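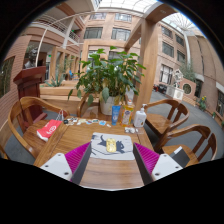 May 22, 2026 - lip balm, batch 86

Remelt of yesterday's base, 200 g. Beeswax down a touch, shea up, same castor. Heather wanted less drag on application, Tania wanted more shine. Can't have both with this wax, going for drag first.

Melted in the small beaker, water bath at 70 C. Wax took ages, pellets from the new Domley bag are bigger than the old ones. Vitamin E in off the heat, then flavor. Forgot to tare before the peppermint so that figure is a guess - do not copy it to the sheet!!

Poured into tubes, two had sink holes down the middle. Topped up with the heat gun. Kasun says pour cooler and tap the tray, will try next time.

Feel after setting: softer than 85, good glide, slightly grainy at the tip. Shea again I think. Asanka had the same thing in April and fixed it by chilling the tray straight after pouring. Fridge was full of Tharushi's toner samples, so no.

Color ok. Smell too minty for me, Tania likes it.

To do
- repeat with fast chill, half the pepermint
- order tubes from Trirkari, clear not white
- ask Vurnasico re lanolin free version, they still havent answered
- leave three tubes on the windowsill over the weekend, check for sweating
- label the beakers, somebody keeps using mine for clay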